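Wash Labels Should State a Temperature
11/10/21

Garment labels in most stores still say "warm" or "cold." Neither word is a specification. Kavley machines and Tkachenko machines set "warm" 18 degrees apart, and both print the same symbol on the dial.

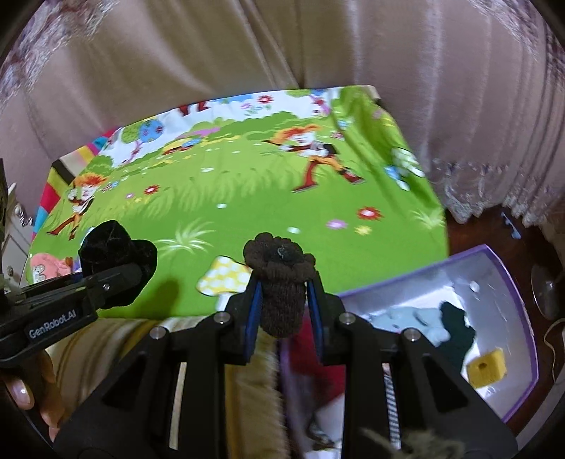

Knits are the first to suffer from a vague label.

A printed number costs the maker nothing. The care tag already has room for 2 lines.
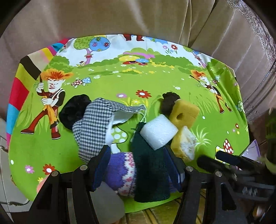 What the rule should require

One maximum temperature, in digits, plus a spin limit. Fiber content can stay where it is.

Comments (2)
flatdry: Spin limit matters more than heat.
Surnudent: My dial has no numbers at all.

Related
Flesoline and hard water
Reading a dryer dial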